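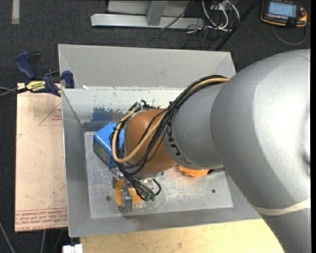
Figure 9.1 A KUKA robot arm reaching into an open grey metal bin.

Chapter 9
Who Owns an Airline?

Airlines make wonderful material for anyone studying business! They are big, they are famous, they cost a fortune to run, and they are always being bought, sold, split or joined together. Open the business pages in almost any week and there will be a story about one of them.

We begin with Jerna, a national carrier with 222 routes and 3,000 staff, and its cheaper sister airline, Trirnum, which flies from the old airfield at Jotodthorpe. When a rival called Dankwa offered to buy a share of Trirnum in May, the news set off a lively argument. Should a parent company sell the part that is growing fastest? What happens to the passengers who book with one airline and change on to the other? And how much say should a government have when it holds shares itself?

You will meet some new terms along the way (parent company, subsidiary, stake, code-share), and each is set in bold the first time it comes up. Code-sharing is my favourite, a lovely bit of practical thinking in which two airlines sell seats on the same flight.

Before you read Section 9.1, look back at your notes on shares from Chapter 2. Then write down who you think gains most when a large airline starts a low-cost one. Keep your answer safe, as you will need it again in Section 9.2.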